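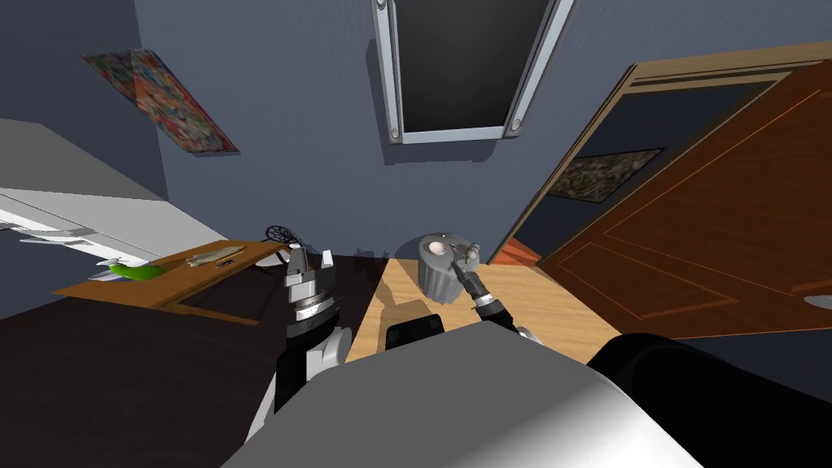 Bedroom render, two robot arms over the light-wood table

Grodar fan board > Merch and collecting > Kanaujia shirt reissue, tag question

Posted October 19, 2020

slowfuse
My Kanaujia reissue came this morning and I want to compare with other people. It's the black one with the river print on the front and the tour dates on the back. I ordered an XL from the band store during the first preorder. The neck tag is printed, with no sewn label, and all it says is the size and wash instructions. The store page said the shirt would have a sewn label at the hem with a number out of 2000. Mine has no hem label at all. Did I get a wrong one or did they drop it?

Print quality is fine by the way. The white ink is a bit thicker than on my old one but the lines are sharp.

backline_tom
They dropped it. There was a line in the second newsletter about it, way down past the vinyl stuff. Numbered labels are only on the long sleeve now.

slowfuse
I don't get the newsletter. The store page still says numbered. I just looked.

pennywhistle
Same here, medium, no hem label. I don't care much about the number but I do care that the page says one thing and the package has another. If they changed it they should have sent an email to everyone who had already paid.

greyhound88
It's a shirt. You wear it. The number doesn't make it fit better.

pennywhistle
The number was part of what they were selling. The plain shirts from the same store are cheaper by 10 dollars.

greyhound88
The plain shirts are also on thinner cotton. Go feel one. The price difference is the blank, same as it was for the Grunia shirts. I have both here and the Kanaujia one is clearly heavier.

backline_tom
He's right about the blank. The Grunia shirts were on the light one and mine twisted at the side seams after one summer.

mothlight
Long sleeve owner checking in. Mine is numbered 247, the label is on the left side at the hem, and it's only stitched on the short ends so it folds over when you wash it. I ironed it flat. You aren't missing much.

The long sleeve runs small. I normally take a large and this is tight across the shoulders. If you are between sizes go up.

slowfuse
Thanks, that helps. I wrote to the store and asked if they could swap mine or refund the difference. Will post what they say.

oldstagger
Bigger question for me is why there's a reissue at all. The original shirt was sold at the Rultbridge shows and nowhere else. People drove a long way for those. The band said from the stage that they only printed 200 and that was it. Now anyone can have one.

greyhound88
They said they had 200 with them. I was at the second night. I don't remember anyone saying there would never be more.

oldstagger
I was there both nights. "That's all there is and that's all there will be." I remember it fine.

greyhound88
Then we remember it differently. I have a recording of the second night and the merch talk before the encore is on it. All they say is the table closes early because they are nearly out. If it was said on the first night I can't speak to that.

oldstagger
Could have been the first night. I still think it was said.

tapehiss
I missed Rultbridge because of work and I'm glad they did this. The old ones were going for silly money and half the listings were bootlegs. I would sooner give the band my money.

For anyone who needs to tell the original from the reissue:
The original has the dates on the back in capitals. The reissue has them in lower case.
The original has a sewn neck label. The reissue neck is printed.
The river on the front touches the left edge of the print box on the original. On the reissue there's a small gap.
The bootlegs usually copy the reissue file, so if somebody is selling an "original" with lower case dates, leave it alone.

oldstagger
That's a good list, thank you. Can a mod pin it? My complaint was mostly that sellers will mix the two up.

tapehiss
I'll write it up as its own post with scans once I have borrowed an original to scan. Mine is a reissue. 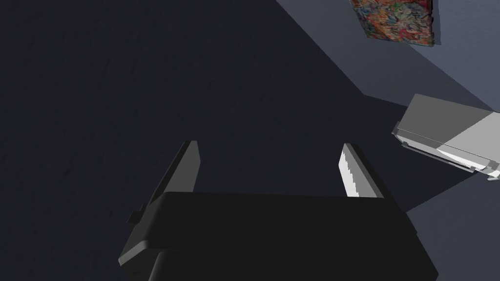 Black gripper from behind, fingers spread wide apart

mothlight
You can use scans of mine. I have the Rultbridge one in a small, washed a lot, so the black is more like dark gray by now. The back print is still readable except for the last two dates.

tapehiss
Perfect, sending you a message.

pennywhistle
Side question on washing. The card in the package says cold and inside out, which I do with everything. Does anybody put these in the dryer? The February hoodie shrank on me and I hung everything up after that.

backline_tom
Low heat, once, and it came out a little shorter – maybe a finger's width. Width stayed the same. I hang mine now too.

greyhound88
Dryer every time, no problem. I bought it one size up though.

cellar_door_kid
Is the hoodie coming back? I see people mention it but it's not on the store page.

backline_tom
No word. It sold out in around a day last time, and they've never restocked a hoodie as far as I know. The zip version from the Grunia tour did come back but in a different color, a sort of brown.

cellar_door_kid
Brown would be OK. I just need something with a hood that isn't from the gas station.

slowfuse
Store answered. They say the hem label was "moved to the long sleeve edition" and the page was not updated for the short sleeve. They offered a free return or store credit. No partial refund. I asked how much the credit would be and it covers a patch and most of the shipping.

I'm going to take the credit and keep the shirt. They also said the page would be fixed today.

pennywhistle
I just refreshed and it still says numbered. I'm sending mine back. I would have been fine with it if they had told us before it shipped.

greyhound88
Fair enough. If you are sending back a medium, ask in the trade section first. There were two people looking for one last week.

pennywhistle
Good idea, I'll put it up there tonight with the tags on. Price is what I paid plus postage.

mothlight
Which patch did you go for, slowfuse? The round one or the long one? The long one has iron-on backing that doesn't stick to denim. Sew it.

slowfuse
Round one. It's going on a bag, and I was going to sew it anyway.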